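Projektbericht zum Modul "Automatisierung im Alltag"

Besuch am Tag der offenen Tür bei Bosix, 18/09/2024

1. Anlass

Im Rahmen von unserem Projekt haben wir die Firma Bosix besucht. Die Firma entwickelt Roboter, welche im Haushalt aufräumen sollen. Unser Ziel war, die Vorführung zu beobachten und danach mit unserer eigenen Simulation zu vergleichen, die wir seit Februar im Labor aufbauen. Die Anmeldung war kostenlos, es gab an diesem Tag 315 Plätze.

2. Die Vorführung "Schuhregal"

Der Roboter trägt den Namen Skalard. Er arbeitet in einem Raum, der zum Teil wie ein Wohnzimmer und zum Teil wie ein Büro eingerichtet ist. Seine Aufgabe in der ersten Vorführung ist, die Hausschuhe auf dem Regal paarweise zu ordnen. Für uns war besonders interessant, dass die Schuhe verschiedene Richtungen haben und dass der untere Boden schräg ist. In unserer Simulation sind alle Böden waagerecht, und das müssen wir noch ändern.

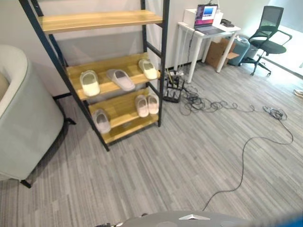 Abb. 1: Schuhregal aus der Sicht des Roboters. Der obere Boden ist leer, rechts unten steht ein Paar in Rosa und Weiß.

Auf dem Teppich liegen auch mehrere Kabel. Für einen fahrenden Roboter ist das nach unserer Meinung eine Schwierigkeit, die man in der Planung des Weges berücksichtigen muss. Der Mitarbeiter hat uns erklärt, dass die Software Iturra solche Hindernisse als gesperrte Fläche einträgt. Die Trainingsdaten für diese Aufgabe bestehen aus 1.371 Durchläufen, davon sind 478 mit Hausschuhen gemacht.

3. Greifen aus der Nähe

Im zweiten Teil ging es um die Kamera am Handgelenk. Sie liefert ein ganz anderes Bild als die Kamera am Kopf -- der Greifer selbst nimmt einen großen Teil des Bildes ein, und sehr nahe Gegenstände werden unscharf.

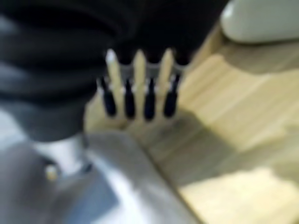
Abb. 2: Handgelenkkamera über einer hellen Holzfläche, unten links der Greifer aus Metall, darüber etwas Schwarzes und Weiches.

Wir haben gefragt, wie das System mit Schatten und mit starkem Licht auf dem Holz umgeht. Die Antwort war, dass man die Belichtung mit dem Modul Dascombe anpasst, aber dass es bei dunklen Oberflächen noch Fehler gibt. Diese Frage möchten wir mit unseren 444 Testbildern selbst untersuchen.

4. Nächste Schritte

Wir werden in der Simulation einen schrägen Regalboden und einzelne Kabel ergänzen. Die zweite Kamera kommt erst danach, weil uns die Halterung noch fehlt.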